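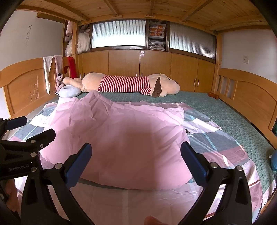

Several students in last term's group have asked why a bunk takes three times as long as a single bed, and whether the lower one has to be stripped at all when the guest has only stayed one night. It does. The answer takes up most of this handout.

Unit 4: Bunk rooms
Housekeeping for hostels and holiday parks
Bring this to the Friday practical

4.1 Layers on a bunk

Learn the order from the mattress up, and strip in reverse.

Mattress cover. Often quilted. Stays on unless it is marked or due for its wash.
Bottom sheet. Fitted or flat, depending on the property.
Top sheet. Flat.
Blanket. Plaid, plain or fleece.
Pillow and case.

Guests rearrange all of this. On a family booking you may find a sheet on top of the blanket, or the blanket straight on the mattress cover with no bottom sheet between. Put it back in the order above, whatever you found.

4.2 Before you strip

Children's bunks are the main source of lost property. Lift each layer separately and shake it over the mattress, not over the floor. Check along the wall side, the foot end and under the pillow. Soft toys go in a clear bag with the room number and bed letter written on the tag. Do not send them down the chute with the linen. The Zellik park lost a toy rabbit in a hot wash that way and paid for a replacement.

Small trays, cups and hard toys come off the bed before you touch the bedding.

4.3 Working on the lower bunk

The head clearance in the practice room is 1000 mm. Kneel on one knee at the side and work from the foot to the head. Don't climb onto the mattress. Don't lean your weight on the upper rail.

To make the bed with a flat sheet:

Lay the sheet folded at the foot, centre crease along the middle of the mattress.
Open it towards the pillow end.
Tuck the wall side first, using a flat hand, palm down.
Mitre both wall-side corners.
Pull across and tuck the near side.
Lay the top sheet and blanket, then turn back 200 mm at the pillow.

If you tuck the near side first you will have to do the wall side with nothing to pull against, and the middle will stay wrinkled.

4.4 Folding a loose sheet

Large single-colour sheets are folded on the bunk when there's no table. Find two corners on one short edge, bring them to the other short edge, and smooth from the fold outwards. Repeat, then fold in thirds.

4.5 Timing

The Cludura booking sheet allows 17 minutes for a bunk pair, stripped and remade. First-time students can take up to double that and still pass.

Reading for next week: Unit 5, Cots and rollaways. Linen count forms are in the tray beside the practice room door.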